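The Waiting Room Is Part of the Treatment

The outpatient clinic in Derkemwood closed its evening hours in May. The notice on the door said that patients could call the Okero line for a phone appointment instead, and that most people would find this more convenient. I think the decision was a mistake, and I think the word "convenient" is doing too much work in it.

I should say where I stand. I went to that clinic for 23 months, mostly to the 6:30 group. I had a job that ended at five and a bus ride of 40 minutes. The group was for people with depression who had already been through a hospital stay and did not want another one. It met in a room with bad chairs. I did not always want to go, and on the nights when I did not want to go, having already told eight other people that I would be there was often the only thing that got me on the bus.

Phone care is good for a lot of people. A parent with small children can take a call from the kitchen. Someone in a town with no psychiatrist can talk to one. First assessments over the phone make sense to me, and so do medication checks when nothing much has changed. If the county had added the Okero line and kept the evening hours, I would have nothing to complain about.

What the county did was trade one for the other. The clinic's own report says that 422 people used the evening hours last year. It says the phone line can handle that number easily. I believe it. But the report counts appointments, and an appointment by phone is counted the same as an appointment in a room. A woman who has stopped washing her hair can sound fine for fifteen minutes on the phone. I have sounded fine on the phone myself in weeks when I was not eating.

There is also the matter of privacy, which people assume favors the phone. It depends on the home. In a small apartment with thin walls and a husband in the next room, the phone is the least private option there is. Two of the people in my group lived with the person they most needed to talk about. One of them took her calls in a parked car until it got too cold.

The usual answer is money. Keeping a building open until nine costs more than closing it at five, and the Grotov Street building is old and expensive to heat. I accept that. The county could still have kept 2 evenings a week and cut the rest. It could have asked the library for a room.
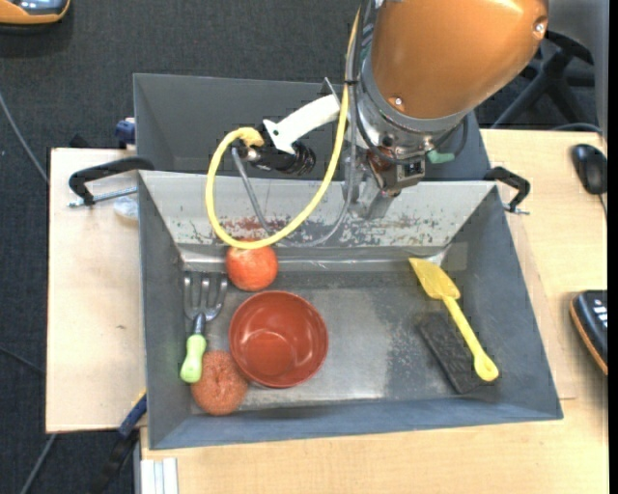
It could also have asked the patients, which as far as I know it did not do. There was a comment period, but the forms were handed out at the front desk during the day, when the evening patients were at work.

Kiều House, across the river, runs a smaller program and has kept its late hours. They do phone visits as well, and they let each patient choose and change their mind later. Their waiting list is long, and I would guess that some of the people on it used to come to Derkemwood.

I am doing well enough now that a call every few weeks is all I need. Three years ago it would not have been, and someone is in that position this month. The county reviews the schedule again in the fall. If you used the evening hours, write to the clinic before then and tell them what time you get off work.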